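Notebook, Brenusdale bench
September 4, 2025

Counter wiping again, second go since July. Question from the Grirnmont people is still the same – can it do a kitchen counter by itself yet, yes or no. My answer going in: sort of.

Set 6 passes per run, 6 runs. Kept the slow speed. Scoring by the Mundthorpe sheet, the old one, the new one has a column for "shine" and I can't score shine.

Notes as I went:
– Wei planner ok on the straight strokes. Corners bad. It turns early and leaves a strip.
– 112 seconds for the best run. I can do that counter by hand in under twenty.
– pressure setting too timid, raised it twice, then put it back. Need a real number here.
– restart after a pause still loses its place. Same as July, did not get to it. 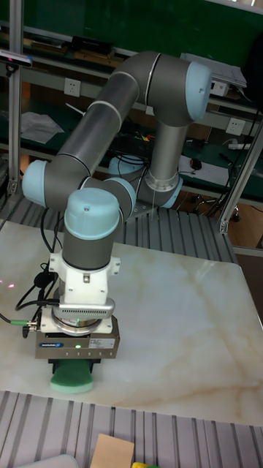
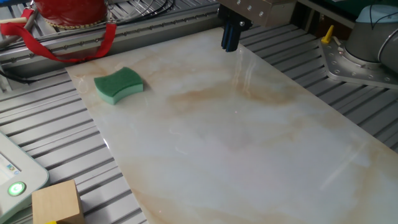
Wiping is the easy half of the chore. A person clears the counter first, wrings things out, sees the sticky patch and leans on it, and none of that is in our script. Coffee rings are going to be trouble on this slab, with the tan veining all through it – a camera looking for brown marks will want to scrub the pattern. Try a plain white board next to it and compare. Also pick-up: sponge is soft and gives when squeezed, so grip width from the block tests is no use, redo. Over a third of my time went on resetting by hand and that isnt in the score anywhere, should be.

To do: corner overlap, log the force, ask Grirnmont what they mean by "clean". Order more sponges, same kind.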